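Collecting Demonstrations by Hand: Questions We Keep Getting

Alemneh tabletop project, collection notes and FAQ
Last revised 12 February 2021
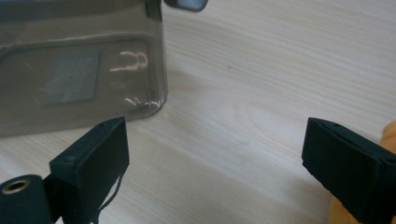 Elli Juntunen wrote in after the previous version of this page to ask whether we believe any of it works, given how much of the text was spent complaining. She had read the whole thing twice and still couldn't tell if we were for or against hand-held collection. Fair question, so it goes first.

Do you believe in this method or not?

Partly. Carrying a gripper around by hand is a quick way to get examples of a person doing a task, and it is much less miserable than steering an arm from across the room. We believe that much. We don't believe that a big pile of such examples automatically becomes a robot that can tidy a table, and we get tired of hearing it said.

What counts as one example?

One attempt at one task, from the moment the person starts moving toward the object until they let go and back off. If you stop to scratch your nose in the middle, it's still one example, just a worse one. Mark it and move on.

How many do I need?

The usual answer is "more," and it usually comes from people who aren't doing the collecting. For a single task on a single table we ask for 200 before anyone trains anything. Our Dritov set was planned at 1,000 and stopped at 479, partly because people got bored and partly because the last stretch looked so much like the first that we couldn't see what it was buying us. We have never shown that 1,000 would have been better. We haven't shown that it wouldn't, either.

Isn't variety more important than quantity?

Everybody says so, us included. Then you look at what gets recorded and it's the same table, the same chair and the same person reaching from the same side. Variety has to be written into the plan or you won't get it. Change the start position. Swap the objects. Record in the morning and again late in the day. Have someone left-handed do a share of it.

Why do you keep using see-through plastic containers?

They cause trouble. Clear and smoky plastic picks up reflections, lets the table show through, and gives a vision model very little to hold on to. A set made up of only solid, bright objects makes the numbers look good and tells you very little about a real kitchen or desk. I'd be suspicious of any results page where every object is a colored block.

Should I clear the table first?

No, but don't decorate it either. A few things that have nothing to do with the task are fine, and they should move between attempts. If the same item sits in the same corner every time, the model may well use it as a landmark, and you won't find out until somebody takes it away.

How fast should I move?

Slower than you want to and faster than you think we want. People new to the tool creep along as if the table might bite. The model then learns to creep. Watch somebody else do ten before you start.

What about failed attempts?

Keep them, labeled as failures, in their own folder. Some groups delete them and then report a very clean collection. We used to delete ours too, and went back on that in November after we couldn't answer a simple question about how often a grasp had slipped.

Can the software sort good examples from bad ones?

Marix has a scoring step that claims to. We ran 50 attempts through it and compared the scores with our own notes. It was good at catching the ones where tracking had been lost, and no help with the ones where the person had simply done the task in a silly way — and those are the ones that do the damage. We still review by eye. It's dull work and takes almost as long as the recording.

Will a policy trained on this run on a real arm?

Sometimes. A hand can twist and reach in ways that an arm bolted to a bench can't, so part of what you record may be impossible for the robot to repeat. Check against the arm's reach before you collect. We checked after, on the first set, and threw out more than I care to put on a public page.

Can I mix your examples with the Mikholm set?

You can load them together. Whether you should is another matter. The grippers differ, the two groups don't agree on when an attempt ends, and one set has a pause at the start that the other doesn't. If you mix them, train on each one alone too and publish all three results, even if the combined one is the worst.

Why is there no success rate on this page?

We only have rates from our own table, with our own objects, run by the people who collected the data. Ask again once someone else has tried it.

Who do I contact about bad labels?

Use the form on the project page and give the attempt number. Please don't send a whole folder with "some of these are wrong." We know some of them are wrong.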